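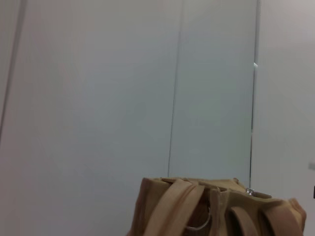
According to one packer on the Friday shift, the best part of the change is going home without a sore back. Automated bag handling at Tresine, a repair and storage depot in Prirberg, began in March with 8 robot arms. They lift canvas bags and other soft luggage, a tricky job — straps and folds never lie the same way twice! The depot handles 2,000 bags a week. Its 128 workers kept their posts, and 14 of them retrained to run the system, known as Karen.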